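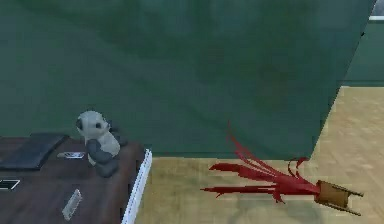 Green wall and wood floor, render.

Ostance buffer in front of fuzz: worth it?

kbrekke
Board runs 18 V into the Wedaren fuzz, then the Sperling delay, 20 feet of cable each side. I put the Ostance buffer first and the fuzz went thin and fizzy. Volume knob cleanup is gone too. Faulty unit?

nadley_owner
Nothing faulty. The fuzz has a low input impedance and wants to see the pickup directly. Move the buffer after it.

aisyah.raju
Agree on the order, but check the supply first. Is the Wedaren rated for 18 V? Mine is 9 V only, and at 18 the bias is off and it gates on decay.

kbrekke
Mine is the later version, rated for both. Bias trimmer untouched.

ohmward
I'd disagree that the buffer has to move. Put a 30k resistor in series between buffer and fuzz and you get most of the cleanup back. I run it that way with a wah up front.

nadley_owner
A resistor gives you the impedance but no inductance. It gets close — still not the same as a pickup. 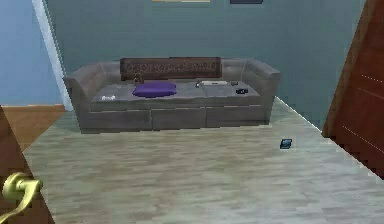 aisyah.raju
Does the delay need its own buffer if the Ostance sits right after the fuzz?
nadley_owner
One buffer after the fuzz is enough for a 20 foot run, as long as the delay's bypass doesn't load the line.

kbrekke
Moved it after the fuzz. Cleanup is back. Will try the resistor when I have the board open in March.

— Kjell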